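Semple opens shirt appeal for Minham youth sides

Clullitness, January - Sports clothing charity Semple has today opened its winter kit appeal, which will provide 300 shirts to youth teams in Minham.

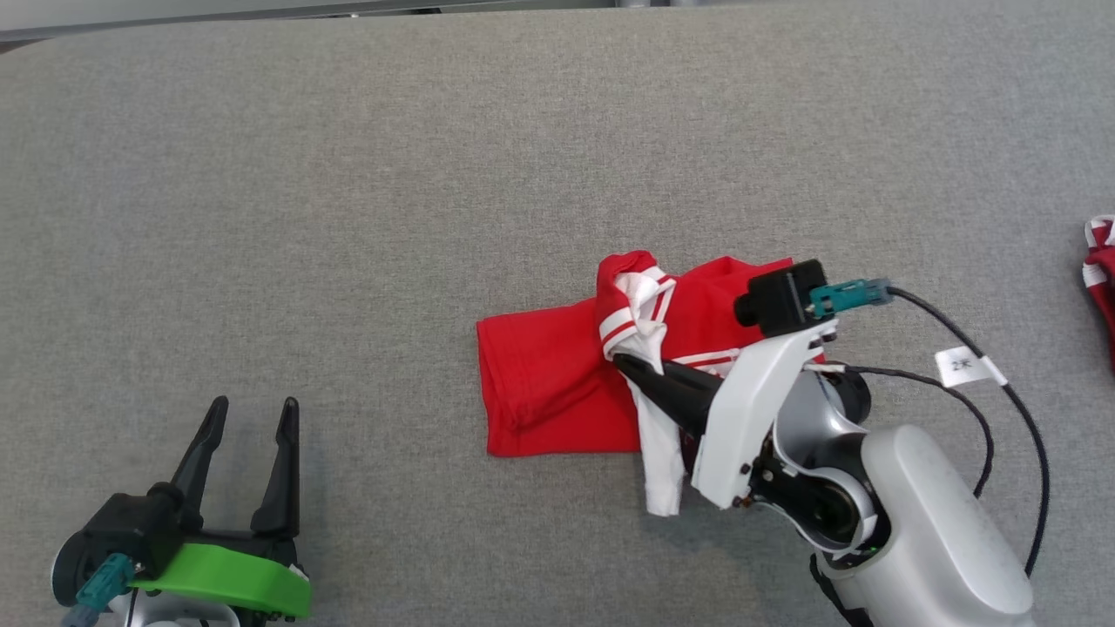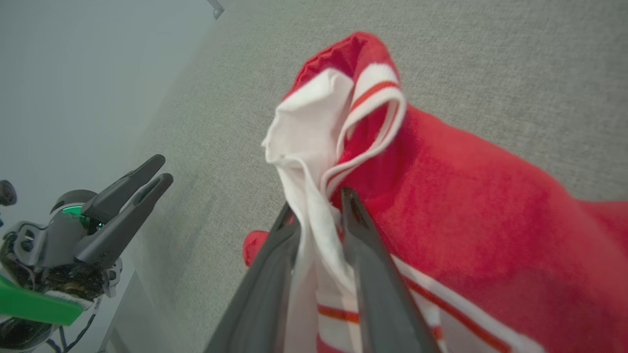 Caption: Red sports-style clothing with white trim, on a grey surface.

"Good kit should be worn again," said Heather Pringle, Director of Semple. Donations - folded, please - are accepted at the Clullitness depot until 3 pm.

Ends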